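2020-02-26

**Warkska College puts its own brochure to the test, and asks applicants to do the same**

LURKPORT - Warkska College today released a plain-language guide for high school students and their parents on how to read what colleges say about themselves. The guide, titled "Ask Them Again," covers the claims that turn up most often in brochures, campus tours and ranking books. It starts with Warkska's own.

The college admits the idea met some resistance at home. Its current viewbook says students enjoy "small classes and close contact with faculty." The guide points out that the average class size of 18 includes private music lessons and senior thesis sections with a single student in them. Two first-year lecture courses enroll 70 students each. A freshman who signs up for both will not feel much of the average.

"Every college I have ever visited was friendly, and every one had a tree with somebody reading under it," said Gintarė Toom, director of admission at Warkska. "I don't doubt the tree. I would like to know what the student under it pays, and whether she got into the class she needed."

The guide takes a hard look at rankings. Warkska rose in one regional list last year, and Toom's office could find no change on campus that would explain it. The college put the ranking on its website anyway. It has since been taken down, and the guide says so.

Other sections deal with financial aid letters that mix loans and grants in one total, job placement rates that count only the graduates who answered the survey, and the phrase "meets full need," which depends on who works out the need. A short chapter on overnight visits suggests that applicants skip the host picked by the admission office for at least one meal and talk to whoever is in line for food.
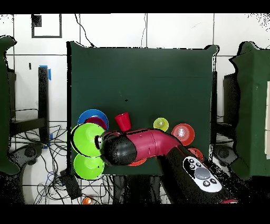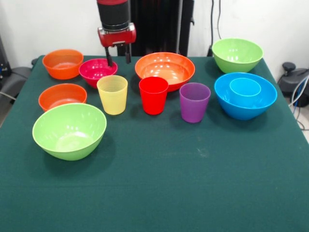
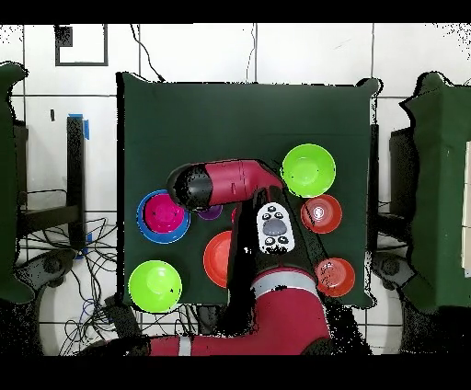
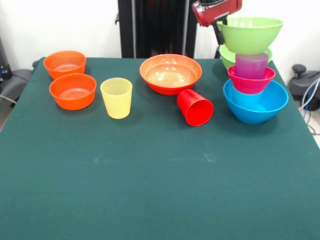
*Plastic dishes on a green-covered table, with a robot arm in the first three photos.*

The guide was written by the admission office with Correia, a Lurkport firm that edits school publications. Correia staff read brochures and websites from 30 colleges and sorted the claims into those a reader could check and those a reader could not. The second pile was larger. No college other than Warkska is named in the text - a choice Toom calls fair, though she expects some readers will find it timid.

Whether any of this will help applicants is an open question. Warkska has no proof that students who ask sharper questions end up happier with their choice, and the guide makes no such promise. Toom said the office will survey incoming freshmen in November and publish the answers, including the response rate.

"A press release is also a brochure," she said. "People should read this one the same way."

The guide takes about 2 hours to read in full, and each chapter can be used alone. It is free to download from the Warkska admission page. School counselors may copy it without asking. Printed copies will be mailed on request for as long as the first printing lasts, and the college has not decided if there will be a second.

Astard, the online application service used by Warkska, will post a link to the guide on the college's applicant page. Astard did not pay for the guide and had no say in the chapter on application fees, which is not kind to application fees. Warkska still charges one.

**About Warkska College**

Warkska College is a private four-year college in Lurkport. It offers bachelor's degrees in the arts, sciences and education. An earlier version of this paragraph described it as "leading."

**Contact:** Gintarė Toom, Office of Admission, Warkska College, Lurkport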